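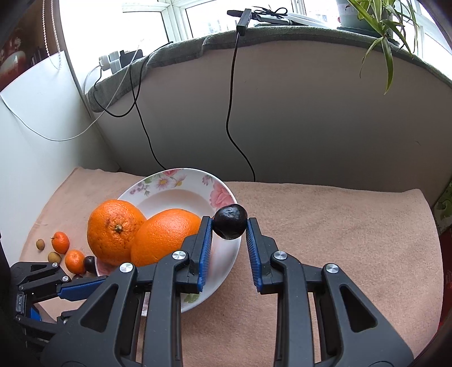

How to Record a Memorial or Public Statue for the Werkum Register

These steps cover one freestanding memorial, from the site visit to the finished entry. Wall plaques use a shorter form and are not covered. The register for Lurkbridge currently holds 2,342 entries, so search it by street and by subject before you start. Many older pieces are listed under a former street name.

1. Fix the location

Stand at the front of the base and take a map reading there. If the memorial has no clear front, use the side with the main inscription. Write down the nearest street number and the direction the figure faces. Directions are given as compass points (NE, SSW), never as "toward the river" or similar.

2. Measure

Record height, width and depth in inches, base and figure separately. Measure the base at its widest course. For figures above reach, use a folding rod held against the back of the base. Do not lean a ladder on bronze. If a measurement is estimated, put E after it.

3. Copy the inscription

Copy line by line and keep the original spelling, capitals and punctuation. Mark a line break with a single slash and a lost letter with a period in square brackets. Raking light helps with worn granite. On the Yeo drinking fountain the lower four lines could be read only before 9 a.m., with the sun low on the east face. Do not use chalk, flour or shaving foam to bring out the letters. 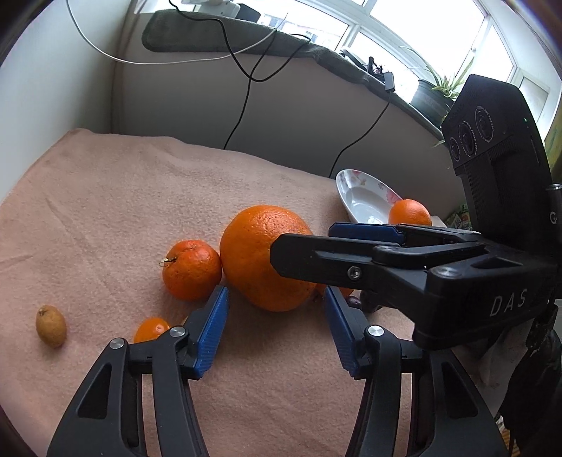
Citrus and other fruit on a fleece blanket.

4. Describe the figure

Use left and right as the figure's own, and say so once at the start. Work from head to foot: headgear, face, clothing, hands, objects held, stance. Name an object only if you are sure of it. Otherwise write "unidentified object" and give its length. Keep the description under 800 characters, which is the limit of the field.

5. Note condition

Check joints, fixings and the ground at the foot of the base. Use the standard terms: sound, worn, cracked, loose, missing. Green streaks on stone below bronze are entered as "copper staining."

6. Submit

Enter the record in Plendus and save it as a draft. The history field takes up to 3,000 characters and needs at least one dated source. Drafts are checked on Monday by Gyu-bin Sun, who assigns the entry number. Returned drafts stay open for 6 weeks and are then deleted.

Changes to an existing entry go through the same screen. Choose "Amend" and enter the old number first.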